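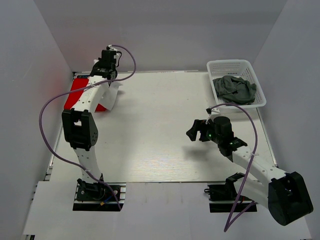
14. Mai, von der Werkstattredaktion Cotis

4. Den Arbeitsplatz einrichten: helle Platte, drei graue Wände

Jetzt kommt der schönste Teil! Das Untergestell steht, die Schrauben aus Kapitel 3 sind fest, und aus dem Bausatz Trunadari wird endlich ein Platz, an dem man gern mit dünnem, flachem Material arbeitet: Papierbögen, Stoffzuschnitte, Servietten, Folien. Die helle Platte und die ruhigen grauen Wände machen erstaunlich viel aus. Farbige Teile findet man sofort wieder, und selbst ein weißer Bogen hebt sich mit etwas Seitenlicht noch gut ab.

4.1 Platte und Wände

1. Die Platte (142 cm breit) mit der hellen Seite nach oben auflegen und bis an den hinteren Anschlag schieben.

2. Rückwand einsetzen. Die glatte Seite zeigt zur Platte.

3. Seitenwände links und rechts anstellen. Sie dürfen sich nach vorn ruhig etwas öffnen, so kommt man viel besser in die hinteren Ecken.

4. Vordere Leiste auflegen und andrücken, bis sie auf ganzer Länge anliegt.

Hinweis: Bleibt zwischen Platte und Rückwand ein Spalt, die Platte noch einmal anheben und neu anlegen. Dünne Bögen rutschen dort mit Begeisterung hinein.

Vorsicht! Die Platte zu zweit auflegen und die Finger nicht zwischen Platte und Leiste bringen.

4.2 Oberfläche vorbereiten

5. Schutzfolie abziehen, am besten in einem Zug von einer Ecke aus.

6. Die Platte mit einem leicht feuchten Tuch abwischen und trocknen lassen. Keine Scheuermittel! Wir nehmen in der Werkstatt den Reiniger von Bodin, milde Seifenlauge geht genauso gut.

7. Mit der flachen Hand über die ganze Fläche streichen. Spürt man noch Krümel oder Klebereste, Schritt 6 wiederholen.

4.3 Material auflegen

8. Eine flache Unterlage in kräftiger Farbe in eine der hinteren Ecken legen. Rot ist unser Favorit, darauf sieht man jede weiße Kante.

9. Den ersten Bogen oder Zuschnitt an einer Ecke fassen, anheben und frei hängen lassen, bis er nicht mehr schwingt.

10. Langsam absenken, zuerst die untere Spitze, dann den Rest nachführen. Das macht nach ein paar Versuchen richtig Spaß, weil sich das Material fast von selbst hinlegt.

11. Von der Mitte nach außen glatt streichen. Weitere Lagen genauso auflegen, bis zu 50 Stück pro Stapel.

Hinweis: Papier bis 300 g/m² lässt sich problemlos verwenden. Schwerere Kartons lieber flach einschieben.

Hinweis: Wer die Unterlage ständig verrutschen sieht, klebt kleine Haftpunkte darunter. Passende liegen dem Zubehörbeutel Panix 522 bei.

Vorsicht! Keine Messer direkt auf der Platte benutzen. Zum Schneiden immer eine Schneidematte verwenden.

4.4 Nach der Arbeit

12. Stapel abräumen, Unterlage abwischen und flach lagern.

13. Vordere Leiste von Fusseln befreien, ein weicher Pinsel reicht völlig.

Weiter mit Kapitel 5: Beleuchtung einstellen.

Kommentare (3)

Gast: Schritt 10 ist Gold wert. Ich habe meine Seidentücher bisher immer hingeworfen und dann ewig gezupft.

Gast: Geht statt Rot auch Dunkelblau? Habe noch eine alte Bastelmatte hier.

Cotis Werkstatt: Klar, Dunkelblau geht prima! Hauptsache, die Matte liegt wirklich flach.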